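우리 동네 노래 만들기, 첫 소절부터 녹음까지

안녕하세요. 저는 작은 합창단에서 반주를 하다가 어쩌다 보니 마을 노래를 세 곡이나 쓰게 된 사람이에요. 요즘 학교나 동네 행사 때문에 "우리 노래 하나 있으면 좋겠는데 어디서부터 시작해야 하나요?" 하고 물어보시는 분들이 많아서, 제가 해 온 순서대로 한번 적어 보려고 합니다. 말이 좀 길어도 차 한 잔 드시면서 천천히 읽어 주세요!

1. 단어부터 모으기

멜로디가 먼저 떠오르는 분도 계시겠지만, 저는 늘 단어를 먼저 모읍니다. 강 이름, 시장 골목 이름, 어르신들만 쓰시는 사투리, 버스 종점 이름까지 가리지 않고 쪽지에 적어요. 첫 곡을 쓸 때는 쪽지가 331장이나 쌓였는데(저도 나중에 세어 보고 놀랐어요) 정작 가사에 들어간 건 열 개도 안 됩니다. 그래도 버린 쪽지가 아깝지 않은 게, 2절이 막힐 때마다 다시 뒤적이면 꼭 하나씩 건질 게 나오거든요. 쪽지는 주제별로 나누어 두시면 찾기가 훨씬 편해요.

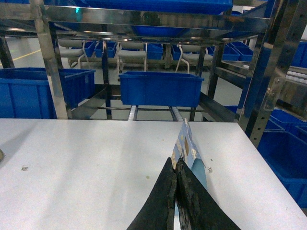 윗부분이 뜯기고 해진 하늘색 종이 상자

2. 후렴은 네 마디로

아이들부터 할머니까지 다 같이 부를 노래라면 후렴이 짧아야 합니다. 네 마디를 먼저 만들고, 그걸 두 번 반복해 보세요. 음역은 낮은 라에서 높은 도 사이면 무난해요. 높은 레까지 올라가면 남자 어른들이 슬그머니 입을 다무시더라고요. 동네 이름은 후렴의 첫 박에 놓는 게 좋습니다. 이름이 세 글자라면 긴 음을 가운데 글자에 줄지 끝 글자에 줄지 소리 내어 불러 보고 정하세요. 말할 때의 억양과 멜로디가 어긋나면 아무리 예쁜 곡이라도 입에 잘 안 붙어요.

3. 절은 이야기로 채우기

1절에는 풍경, 2절에는 사람을 넣는 것이 제 버릇이에요. 같이 작업한 할리나 로마니우크 씨는 반대로 1절부터 사람을 등장시키는데, 들어 보면 그것도 참 좋습니다. 다만 연도나 업적을 줄줄이 넣는 건 말리고 싶어요. 가사가 안내판처럼 되어 버려서 부르는 사람이 금방 지칩니다. 한 절은 네 줄, 한 줄은 숨 한 번에 부를 수 있는 길이로 잡아 보세요.

4. 코드는 세 개면 충분해요

사장조라면 G, C, D로 시작하시면 됩니다. 기타를 막 배운 학생도 칠 수 있고, 피아노 반주도 금방 붙지요. 조금 심심하다 싶으면 후렴 셋째 마디에 Em를 한 번 넣어 보세요. 저는 이 자리에 마이너 코드가 들어오는 순간을 정말 좋아해서 세 곡 모두에 써먹었답니다.

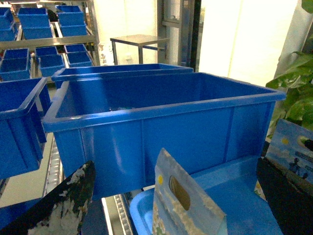
코드가 정해졌으면 이제 반주 빠르기를 고를 차례예요. 걸으면서 불러 보시면 금방 감이 옵니다. 발걸음보다 노래가 느리면 행사장에서 늘어지고, 너무 빠르면 가사가 뭉개져요. 메트로놈을 켜고 두세 가지 빠르기로 녹음한 다음, 하룻밤 자고 나서 들어 보고 고르시길 권합니다.

5. 불러 보고 고치기

악보를 나눠 주기 전에 꼭 몇 분 앞에서 먼저 불러 보세요. 저희는 본수 홀에서 연습했는데, 아돔 아그베녜가 씨가 둘째 줄에서 자꾸 같은 데를 틀리는 거예요. 세 번쯤 틀리고 나서야 제가 음을 이상하게 써 놓았다는 걸 알았습니다. 여러 사람이 같은 자리에서 틀리면 노래를 고치는 게 맞아요.

6. 녹음과 악보 정리

녹음은 휴대전화로도 괜찮습니다. 커튼이 있는 방에서 전화기를 가슴 높이에 두고, 노래하는 사람은 반원으로 서 주세요. 반주가 너무 크게 들리면 악기 쪽을 한두 걸음 뒤로 물리시고요. 악보에는 제목, 작사·작곡자, 조, 빠르기를 꼭 적고, 가사만 큰 글씨로 적은 종이도 따로 만들어 두세요. 저는 첫 행사 때 악보만 373부 뽑아 갔다가 글씨가 안 보인다는 말씀을 얼마나 많이 들었는지 몰라요.

혹시 막히는 부분이 있으면 댓글로 가사 한 줄만이라도 남겨 주세요. 다음 글에서는 2부 화음 붙이는 법을 적어 볼게요.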